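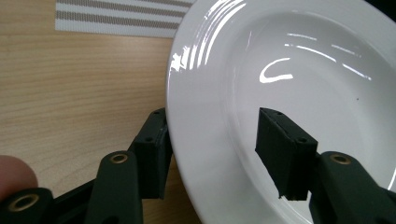

Covden, Thu 17 September

I have been replacing the everyday dinner plates, and the white ones with the wide rim are the current candidate. These are notes on how they hold up on the kitchen table and in the cupboard, mostly for Narendra Kandpal, who asked which ones to get and has had no answer from me since May.

The rim first. A wide rim takes up diameter without adding any room for food. The well is shallow, so a stew sits in it if the portion is modest, and soup does not belong there at all. For rice, vegetables, or anything with a thick sauce, the recess does its job and the rim stays clean for carrying. Bok-nam Han prefers a flat coupe plate for the same money and has a point if you mostly eat salads.

The glaze is glossy. Under the kitchen lights it throws bright bands along the curve of the rim and a small hook of light in the well. Gloss makes inspection easy: tilt the plate slowly and watch the edge of a reflection. A scratch or a dull patch breaks the line. Grease shows up the same way, as a smear where the highlight should be sharp.

Specks are a separate matter. The plate on the table has a tiny dark one in the well, right of center. My test is a fingernail, then a damp cloth, then baking soda paste left on for 40 minutes. Whatever survives all three I treat as part of the plate and stop thinking about it. A pit that catches the nail is different, and I would send that plate back.

Gray marks from cutlery are usually metal left on the glaze. A mild cream cleanser takes them off. Steel wool does too, at the cost of the finish.

Storage: I stack them by size with a sheet of paper towel between each pair. The unglazed foot ring on the old set wore a circle into every plate below it, and I would like to avoid a repeat. The stack goes on the lower shelf, within reach without lifting above the shoulder.

On the table I skip placemats for weekday meals. Light wood wipes down easily enough, provided nobody drags a plate across the grain. Lift it, then set it down.

Next up are the bowls, where Darren Blackburn and I disagree about depth.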